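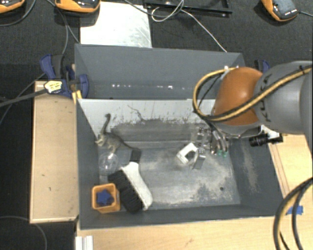

Soledad Bañuelos wants to know whether the big gray bins are worth buying over the cheap clear ones, and whether small things just disappear at the bottom. She has two kids and a hallway closet, she wrote, and no patience left for lids.

The short answer is yes, with some limits. I bought the Covlow bins in October, two of them, the large rectangular size in gray. They have been in steady use for toys and the odds and ends that never get put anywhere else.

The walls are the best part. They are stiff and they stay straight when the bin is full. My old Sidex bins bowed outward in the middle, and after one winter the lids would not close. The Covlow can be carried by one end across a room without folding up. It is heavier than it needs to be, though, and a small child will not be able to move a full one.

Size is a mixed thing. A big bin takes awkward shapes without any fuss. A dinosaur with a long neck goes in with its legs spread, and a large brush can lie at an angle beside the other toys. Small pieces are another matter. A clear ball is easy to miss against the gray, and anything flat goes straight to the bottom and stays there.

What helped was putting a cup inside the bin. An orange square one with rounded corners sits in a front corner, and small pieces go in that. A dark blue star fits in it fine. Square cups do better than round ones because they sit close to the wall. Arellano sells dividers for bins this size, but I tried a set and they slid around, so I sent them back.

Cleaning is simple. I use warm water, dish soap and an old towel. Crayon came off the inside with a little baking soda. Dust shows on the gray more than I expected -- mostly in the corners, where a cloth doesn't reach well.

The bins do not come with lids. Those are sold separately at 14 dollars each, and I did not buy them. If you plan to stack your bins, add that to the price. Ours stand one behind the other and we have not missed the lids.

I also looked at the Oro bin before buying. It costs less and has better handles, but it is shallow, and long toys stick out over the rim.

Four stars out of 5. I took one off for the weight and for selling the lids separately. For a hallway closet I would measure the depth of the shelf first -- ours went in with 3 inches to spare.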